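How to Reset a Display Room With Dark Knits, Shiny Packets and Too Many Floors

Filed under: Shop floor
Last updated 26 July 2025

Whoever laid out the Stollau room liked floors. There is carpet, there is light gray wood, and there is a polished white stretch that will show you every ceiling light you own, plus the sole of every shoe. Onto this we put dark knit fabric, which collects everything, and glossy packets, which slide off everything. Then we ask people to leave it looking nice at closing.

I have been doing the reset here since May and I've got it down to 15 minutes. It used to take most of an evening and a certain amount of language. The steps below should work in any room with the same two enemies in it.

What you need

A lint roller or a soft clothes brush. We use a Cliltine brush, mostly for its long handle.
A dry microfiber cloth for the packets.
A second cloth for the white floor. Mark it. You will mix them up anyway.
One empty bin or crate for strays.
Decent light. If you do this with half the lights off you will do it again in the morning.

Step 1. Pick up before you clean up

Walk the room once with the crate and lift anything that has ended up on the floor. Don't put things back yet. People who put things back as they go end up crossing the room 200 times and arranging a shelf that is going to be emptied anyway. Crate first, shelf later.

Do the carpet before the hard floors. Dark cloth on carpet is easy to miss from standing height, particularly in the corner where Mortimer Begay once left a black cardigan for what I will charitably call a while.

Step 2. Lift knits from underneath

The instinct is to pinch a knit at the top and haul. Pinch it often enough and you get a little peak that stays there, like a tent with one pole. Slide a flat hand under, let the fold fall over your fingers, and raise the whole thing at once. If it's a sleeve or anything tube shaped, put your hand inside and carry it that way. Keep the hem clear of the carpet so it doesn't sweep up whatever the vacuum left behind.

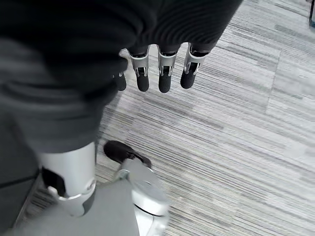

Dark gray knit above the carpet. The ribbing is faint but it tells you which way to brush.

Once the knit is on a table, brush with the ribs, never across them. Short strokes, same direction, and tap the brush clean every few passes. A roller is faster but leaves a slight tackiness if the sheets are old, and then the fabric collects lint with real ambition.

Turn the piece as you go and look at it from the side. Straight on, black cloth looks spotless. From a low angle it looks like the cat lives here.

Step 3. Find the folds it wants

Fine ribbed cloth has opinions about where it bends. Hold it up by the middle and let the ends drop, then watch where the folds settle. Those are the lines to use on the display. Press a sharp crease into it instead and the crease will look fine for one morning and then relax into something resembling an elbow.

For anything that drapes, start at the highest point and work down. Smooth the top with your palm, gather the loose part to one side, and leave it with some curve. A dull sheen along a soft fold looks expensive. The same sheen along a badly flattened seam looks like it has been sat on.

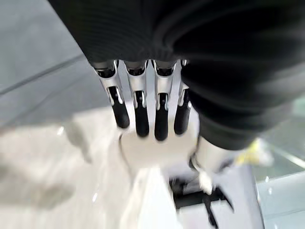 Martim Magalhães wrote in to say that all of this is wasted effort if the cloth hasn't rested first, and that he hangs everything for five minutes before he touches a brush. He also says a steamer beats both of us, but that he gave his up after it spat on a white wall.

I tried the hanging. It's better, I'm sorry to report. Five minutes over a rail took out the smaller wrinkles and I used the time to do the packets, so it cost nothing. I have not tried the steamer, having a white floor to think of.

If you have one of the Coelho racks with the thin top bar, fold a towel over the bar first. A thin bar leaves a line across dark knit that you will be brushing at until spring.

Step 4. Face the packets

Glossy plastic packaging wants to be handled by the edges. Every packet has a seam or a corner you can hold without putting a thumbprint on the big letters, and the big letters are what people look at. Bright green with white print is the worst of ours. It throws back every light in the ceiling, and a fingermark sits right in the middle of the shine.

Wipe each packet once, top to bottom, with the dry cloth. Skip the spray. I used Henska glass spray for a week and got a very clean packet that shot out of my hand like soap.

Check which way up they are. This sounds insulting until you find one standing on its head with its name upside down, looking perfectly confident about it. 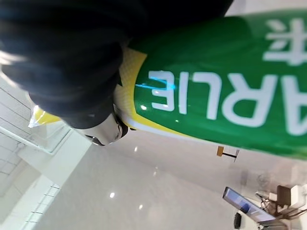 Set the first packet at the left end of the row and work right, each one just touching the next. Overlap them and the row fans out overnight. Leave a gap and the last one lies down. If a packet won't stand, shake the contents gently toward the bottom and fold the top corners back a little. If it still won't stand, lay the whole row flat and pretend that was the plan.

Signs go back last. Ours are small and sit on thin stands, and if you put them out early you will knock one over with a crate. Ask me how many times.

Step 5. Floors, in the right order

Carpet first, wood second, polished white last, always backing toward the door. Use the marked cloth on the white floor and go over it dry. Then stand at the far end and look along it toward the lights. Smears that are invisible from above turn up in the reflections.

The gray wood is the forgiving one. Dust barely shows on it, so people skip it, and then they lower a black knit over it to check the length and bring up a hem full of fluff. Sweep it properly before any dark cloth goes near.

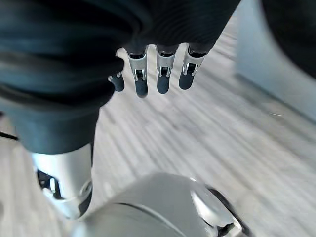

Keep dark cloth up off the wood like this until you've swept.

If you're short on time

Do the crate, the packets and the white floor. Leave the knits hanging where they are and brush them in the morning. They will look better for the rest, and Martim will be pleased.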